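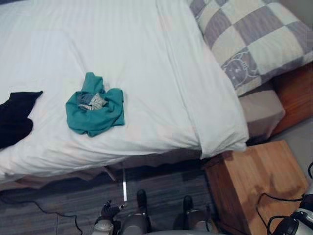

Robots on the Room Team: Your Questions
Sollonbridge staff pages > Housekeeping

What is the robot doing, exactly?

Picking up! It collects clothes left on beds so that we can get on with the rest of the room. We call it Lunesa, after the software. It has two arms, and hands with real fingers, so it can take hold of a T-shirt much the way you would.

Is it replacing anyone?

No. Both room teams are the same size as before and nobody's hours were cut. What has changed is the order of the morning. Clothes come off the bed first, and whoever is on shift starts in the bathroom meanwhile.

What are the hands like? 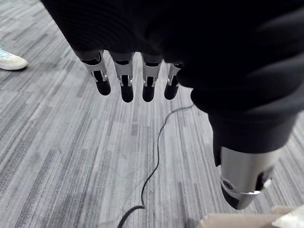 The hand over the carpet: black fingertips, silver joints.

People always want to see them up close (so did I). Please look as long as you like, but keep your own hands clear while it's running.

Can it really cope with laundry?

Better every month. Cloth is hard for a machine, as a shirt never lands the same way twice. Lunesa has logged 2,109 pickups with us so far, and roughly 400 of those needed a person to step in. Socks were the worst at first, and dark socks at the far side of a wide bed still are.
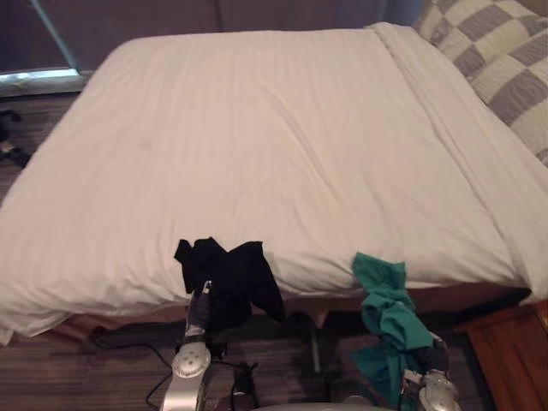 Each arm can hold its own item, which saves a lot of back and forth. Sorting is still ours. So is anything with a care label that needs reading, and so are pockets. Check every pocket!

Will I need training?

Two short sessions, both on paid time. Deming Han runs them on Wednesday afternoons in the Cao Room, and you'll be starting and stopping the thing yourself before the first one is over. It's fun.

Does it damage clothes?

We've had one pulled thread, on a knit cardigan, and the grip setting was lowered the same day.

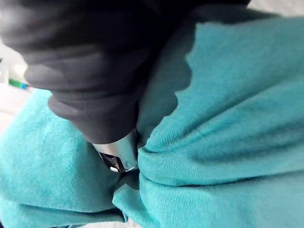 Jersey and cotton are fine on the normal setting. For lace, silk or anything beaded, pause the run and lift it off by hand.

What do I do about the cables?

Walk around them, and never roll the linen cart over one. If a cable is in your way, press pause before you move it.

Who do I tell if something goes wrong?

Whoever is leading your shift, then add a line in Plototcombe under "Rooms." Good ideas go there too. The bathroom-first routine started as a note from the early shift, and we'd love more like it.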